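The shelf has been on the table since January and I have run out of ways to pretend it's a work in progress. It is pine, it has four compartments, it lives on a pale base, and it's meant to be where the cables go.

I should explain about the cables. Some years back I decided to keep every lead I owned in one carrier bag, on the grounds that I'd always know where to look. I did always know where to look. What I couldn't do was get anything out without bringing up 114 of its relatives.

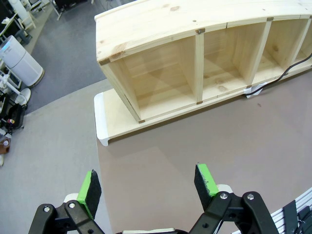

Lino Fontana, who has opinions on timber, wants me to oil it. He sent a message about this that ran to 432 words, with a paragraph break before the bit about knots. I like the knots. I also like not sanding things, and bare pine goes a decent colour on its own if you leave it near a window and forget you own it. There's a small chip in the front edge at the top that Lino would fill. I plan to put something in front of it.

The real argument is over what goes where. My first scheme was one compartment each for power, screens, chargers and "other", and anybody who has ever owned a drawer will know how long that lasted on paper. "Other" needed three compartments and a loft. Thanasis Zacharopoulos reckons you should sort by length, shortest on the left, and never mind what the things do. He's annoyingly tidy, so I'm half inclined to try it (he also irons tea towels, so only half). 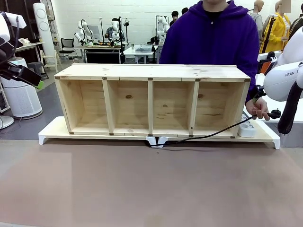

Then there's the matter of coiling. I have watched 26 minutes of a man coiling a lead over and under, very calmly, and mine still springs open like something leaving a cake. Velcro ties help. Elastic bands help until they perish and glue themselves to the plastic, and bread bag clips are fine for anything thin, if you eat enough toast.

For now the plan is length, with the thick black ones at the far right and the carrier bag kept in the cupboard under the stairs, just in case. Lino has sent another message. It's about beeswax.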